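J'ai fini par régler le problème de sauvegarde dont je parlais en octobre. Je note la démarche, surtout pour moi, parce que je n'avais rien écrit la première fois et que j'ai dû tout refaire.

Rappel de la configuration : une petite machine sous Debian, dans le placard de l'entrée, avec un miroir de deux disques. Le poste de travail y pousse ses fichiers chaque nuit par rsync. Une copie chiffrée part ensuite chez Teodor Lis, qui m'héberge un disque et chez qui j'en héberge un aussi. La liaison entre les deux est un tunnel WireGuard.

Le symptôme était simple : la copie distante s'arrêtait au milieu de certains gros fichiers, sans message d'erreur. Les petits passaient. J'ai soupçonné le disque de Teodor, puis le câble, puis le routeur Brendard qu'il a acheté d'occasion. Les relevés SMART étaient propres, le câble aussi.

La cause était le MTU. L'interface WireGuard était restée à 1416 alors que la ligne de Teodor passe par une encapsulation supplémentaire côté opérateur. Les paquets trop grands étaient jetés et les messages ICMP correspondants filtrés par le pare-feu, donc la découverte automatique ne fonctionnait pas. J'ai procédé par essais :

```
ping -M do -s 1300 10.8.0.2
```

en ajustant la taille jusqu'à trouver la limite, puis j'ai baissé la valeur dans la section `[Interface]` des deux côtés. Il faut aussi rouvrir ICMP type 3 code 4 dans nftables, ce que j'aurais dû faire dès le départ.

Deuxième point, les horaires. Mon timer systemd lançait la copie distante à heure fixe, même quand la copie locale n'était pas terminée. J'ai remplacé cela par une dépendance entre les deux unités (`Requires=` et `After=`, service local en `Type=oneshot`). La copie distante ne part plus que si la première s'est terminée avec un code 0.

Troisième point, la vérification. Une sauvegarde jamais restaurée ne vaut pas grand-chose – Aniela Mazurek me le répète depuis des années. J'ai donc restauré le dossier photos complet dans un répertoire vide : 1119 fichiers, sommes SHA-256 identiques à celles de la source.
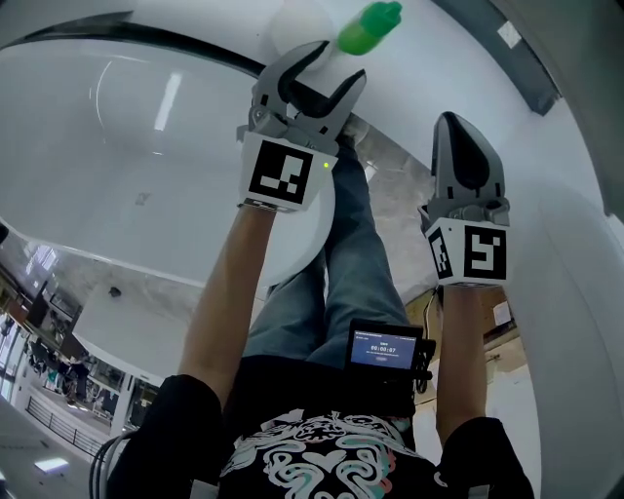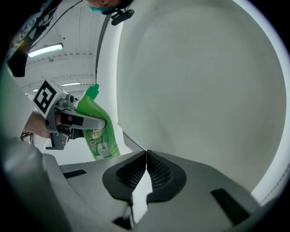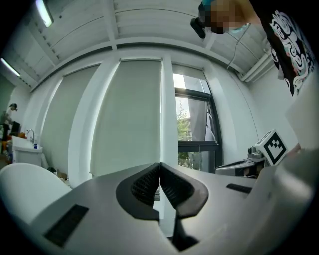
La comparaison se fait avec `sha256sum -c --quiet`, qui n'affiche que les écarts. Sur ma machine le processeur est le facteur limitant, pas les disques.

Reste la rotation. Je garde pour l'instant 4 instantanés mensuels, en plus des quotidiens. Eugeniusz Bednarek préfère une purge par espace disponible ; je trouve cela moins prévisible, mais son script est plus court que le mien – je le relirai quand j'aurai remplacé le ventilateur du boîtier, qui recommence à vibrer.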